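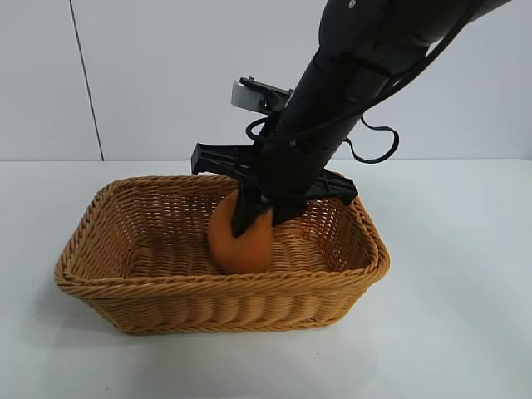 Page 11 of 69

Totorness Riders Board > Frames and Forks > Wivov street frame, rear dropout alignment

ecabral
Posted Monday, 9:14 AM
I wish to place on record a concern regarding the Wivov street frame, 21 inch top tube, purchased through the Xenos shop. With the wheel fully forward in the dropouts, the tire sits visibly closer to the left chainstay. I have reversed the wheel and the result is the same, so the wheel has been ruled out. Members who own this frame are asked to report whether theirs does likewise.
Emiliano Cabral

S_Orlandini
Posted Monday, 9:52 AM
Mine is from the same shop and is straight. Before any conclusion is drawn, kindly confirm that the paint has been removed from the inner faces of the dropouts. Thick paint on one side will move the axle enough to be seen at the tire.
Serena Orlandini

ecabral
Posted Monday, 10:20 AM
The paint was removed on both sides before the first ride. The chain tensioner was also taken off for the test.

bpereyra
Posted Monday, 11:05 AM
I must respectfully disagree with the direction of this thread. A small offset at the chainstays is normal on a hand-welded frame and has no effect on riding. My own frame has been this way for 216 sessions, all of which are in my log, and it has never rubbed. Riders in this section return frames far too readily.
Baltasar Pereyra

v.salinas
Posted Monday, 12:31 PM
The previous post should not be taken as the position of this section. Whether an offset is acceptable depends on its size, and no measurement has yet been supplied. The member is requested to run a string from one dropout, around the head tube and back to the other, and to measure the gap between string and seat tube on each side. Please post both numbers.
Valentina Salinas, Section Moderator

ecabral
Posted Monday, 6:47 PM
Left side 31 mm, right side 27 mm. Measured three times.

bpereyra
Posted Monday, 7:02 PM
That is more than I had supposed. I maintain that it can be ridden.

Yiran Luo
Posted Monday, 7:40 PM
It can be ridden, but it should not have been sold at full price. I would write to the shop with the two numbers and the receipt. Do not let anyone cold set the rear end first, as the shop may refuse the frame afterward. For comparison, my older Banditness frame measures the same on both sides. See also post 248 in the long Wivov thread, where another member had a similar problem with the 20.75.

S_Orlandini
Posted Monday, 8:15 PM
I support the above. Please also state in your letter which hub and axle size were fitted.

ecabral
Posted Monday, 8:33 PM
Letter sent. 14 mm axle, female hub with bolts. I will report the reply in this thread.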